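May 26, 2025
By Hiếu Tôn

The wellness calendar says gut reset again

Every April my inbox fills up with detox programs, and this year the loudest was Skolura, a powdered "gut reset" you stir into water before breakfast. A tub costs $43 and lasts a fortnight if you follow the label. I read the whole sales page so you don't have to, and I came away with more questions than I started with.

The page leans on a customer survey of 200 people. They were asked whether they felt "lighter" after finishing the tub. Lighter than what? There was no comparison group, no mention of what else they ate, and everyone asked had already paid for the stuff. I wrote to the company for the full results and got a discount code. 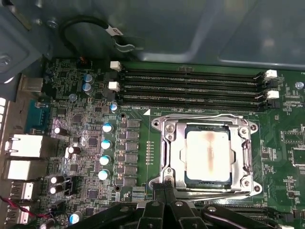
Nunden Staff Wellbeing Team

My colleague Diệp tried it for 37 days and says she slept better. I believe her. She also gave up wine and started walking home, so I'm not sure the powder should get the credit. Alex quit after the first tub because it tasted like chalk and old banana.

If your stomach has been bothering you for weeks, see your doctor or have a word with a pharmacist, especially if you take regular medication. Fibre supplements can affect how some medicines are absorbed, and I couldn't find a word about that on the Skolura page.

Oats, beans and a bit of fruit are still in the supermarket. Questions or grumbles to me on extension 311.

This site uses cookies to improve your experience. Accept all | Manage preferences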